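3. Préparer l'achat et l'installation du poste de collecte

Cette section s'adresse à la personne qui établit le budget et réserve le local. Elle est à lire avant de passer commande. Le montage des pinces et l'appairage sont traités en section 4.

3.1 Choisir la configuration

Le poste Brudeck existe en deux configurations. La configuration simple comprend une paire de pinces à main, une caméra de tête, un boîtier d'enregistrement et les câbles. La configuration double comprend deux paires de pinces et deux caméras de tête, reliées au même boîtier. Les pinces sont livrées avec leurs cubes de repérage déjà fixés.

1. Déterminez le nombre d'opérateurs qui travailleront en même temps. Un opérateur seul par plage horaire : configuration simple. Deux opérateurs en parallèle : configuration double.
2. Estimez le nombre d'heures d'enregistrement par semaine. Au-delà de 50 heures, prévoyez un second disque dans le boîtier (option à commander en même temps, l'ajout ultérieur impose un retour à l'atelier de Brilville).
3. Vérifiez si le bras Vidal est déjà en service dans votre établissement. Si oui, les données sont lisibles directement. Sinon, ajoutez la licence de conversion Jovov à la commande.

Remarque : la configuration simple peut être étendue en configuration double. Le boîtier est identique. Le coût total est toutefois plus élevé que celui d'une commande initiale en double, la caméra et les pinces étant alors facturées à la pièce.

3.2 Établir le budget

Ne comptez pas seulement le matériel. Les postes suivants sont à inscrire dès la première année :

- le matériel proprement dit, port compris ;
- un jeu de doigts de rechange par paire de pinces, référence 1091 ;
- un jeu de cubes de repérage de rechange ;
- les rallonges et passages de câbles, non fournis ;
- le temps des opérateurs, formation comprise ;
- le stockage des enregistrements hors du boîtier.

Le temps des opérateurs est presque toujours la ligne la plus lourde. Pour une première campagne, comptez une journée de formation par personne, puis environ 8 jours de pratique avant que les enregistrements soient réguliers. Les enregistrements de cette période sont utilisables pour tester la chaîne de traitement, mais prévoyez de ne pas les garder dans le jeu final.

Les doigts sont des pièces d'usure et ne sont pas couverts par la garantie. Les cubes le sont, sauf si la face imprimée est rayée ou salie par un produit gras.

Attention : les tarifs de la section 9 sont valables jusqu'en janvier. Demandez un devis écrit si la commande doit passer sur l'exercice suivant.

3.3 Choisir le local

Un bureau ordinaire suffit dans la plupart des cas. Il n'est pas nécessaire d'aménager une pièce dédiée, ni de retirer le mobilier en place - des bureaux, des tiroirs et des armoires servent d'ailleurs de support à une bonne partie des tâches.

1. Repérez une zone où l'opérateur peut se tenir debout, les deux bras tendus devant lui, sans toucher de meuble.
2. Contrôlez le sol. Il doit être plat et non glissant. Le béton nu convient.
3. Placez le boîtier d'enregistrement en bordure de zone, jamais derrière l'opérateur.
4. Faites passer les câbles le long des murs ou des meubles. Si un câble doit traverser la zone, recouvrez-le d'un passage de câbles.
5. Contrôlez l'éclairage. Les motifs des cubes doivent rester lisibles dans toute la zone. Évitez le soleil direct sur les faces imprimées.

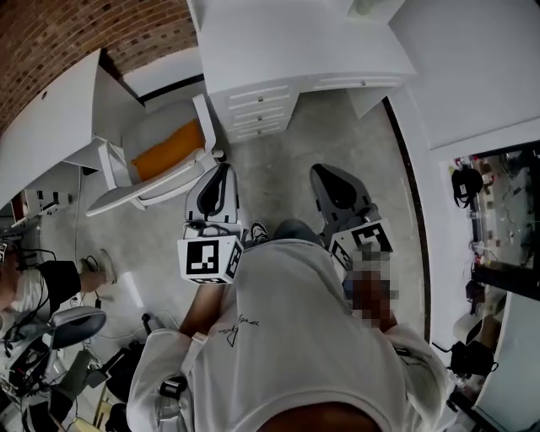 Fig. 3-2. Pinces tenues en main, vues depuis la tête de l'opérateur. Chaque pince porte un cube de repérage noir et blanc.

Les cubes doivent pouvoir être vus par la caméra de tête pendant la tâche. Si le travail prévu oblige à passer les mains sous un plateau ou au fond d'un placard profond, signalez-le à la commande : une seconde caméra, posée sur pied, peut être ajoutée au devis.

Attention : un câble au sol présente un risque de chute. L'opérateur regarde ses mains et non ses pieds. Vérifiez le trajet avant chaque séance.

3.4 Prévoir les personnes

Une seconde personne est recommandée pendant les séances, y compris en configuration simple. Elle lance et arrête l'enregistrement, remet les objets en place et surveille les câbles. Prévoyez-lui une chaise à portée du boîtier. Cette présence est à compter dans le budget de la section 3.2.

Informez les personnes qui partagent le local. La caméra de tête enregistre tout ce qui entre dans son champ, y compris les collègues assis à proximité et les effets personnels posés sur les meubles. Le floutage des mains et des visages se règle dans le logiciel (section 6.3) et demande du temps de calcul supplémentaire.

3.5 Passer la commande

1. Remplissez le formulaire de l'annexe A.
2. Joignez un plan coté de la zone, même à main levée.
3. Indiquez le nombre de prises disponibles. Il en faut 5 pour la configuration double.
4. Conservez le numéro d'accusé de réception, il sera demandé à la livraison.

Remarque : la livraison se fait au pied du bâtiment. La montée à l'étage est une option à cocher sur le formulaire.

Révision du 6 juillet 2026

Articles associés
Section 4 - Montage des pinces et appairage
Section 6.3 - Floutage et confidentialité
Section 9 - Tarifs et pièces détachées
Utiliser la licence de conversion Jovov
Remplacer les doigts d'une pince
Annexe A - Formulaire de commande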